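3.2 Cell upkeep and gripper realignment

The cell was left as in Section 3.1 – one arm, parallel gripper, small camera at the wrist, wooden tabletop. Only changes listed here. Most of the lost time in the first block came from upkeep and not from the policy, so the routine is written out in some detail.

Fingers first. Both fingers are bolted to the gripper body with two screws each, and the screws work loose. Early on we tightened them when somebody noticed a rattle. Bad idea. By the end of the first block the right finger had drifted far enough that the closing line no longer matched the centre of the wrist view, and grasps on thin rims started to slip. Since August the screws get checked every 100 cycles with a torque driver, thread locker renewed at every 1000. Finger faces wiped with alcohol at the same time. Dust on the faces matters more than we expected, mostly on smooth plastic.

Camera next. The mount is a printed bracket (Kumance, second revision). The first revision flexed when the wrist turned fast and the picture lagged behind the arm by a visible amount. Second revision is thicker at the neck. Lens gets a dry cloth only, no solvent. After any work on the bracket or the fingers we run the open-gripper check: fingers to full opening, arm over a bin with dishes in it, one frame saved and compared by eye with the reference. Both fingertips need to be in view with the target between them. Figure 4 is a frame taken with the gripper open. 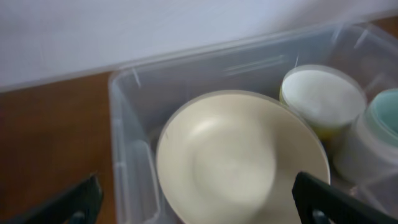
Figure 4. Wrist camera view, gripper open over a cream bowl in a clear bin. Cups and a white container share the bin.

Dela Annan, reading an earlier draft, objected that a check done by eye is not a check, and that two people will pass different frames on different days – she wanted a printed target and a pixel tolerance, or else the whole step dropped from the protocol. Fair. We kept the eye check for daily use as it takes under a minute, and added the printed target for any restart after a repair. The target sits at a marked spot on the table and the Jukness script reports the offset of each tip.

Cable wear was the other problem. The camera cable runs down the outside of the wrist and was rubbing at the last joint. It failed once, at cycle 2946, with frames dropping out when the wrist was rolled past its usual range. Replaced with a longer lead and a loose service loop, sleeve over the joint. No dropouts recorded afterwards. The old cable tested fine on the bench when held straight, wich cost us most of an afternoon.

Spare parts kept at the cell: one pair of fingers, one bracket, 7 cables cut to lenght. Wojciech Krajewska holds the log. Any entry that touches the fingers or the camera forces a new calibration file, and runs on either side of it are not pooled in Section 4.

Contact: Anari Gamage Manipulation Group – Copyright the authors – Back to top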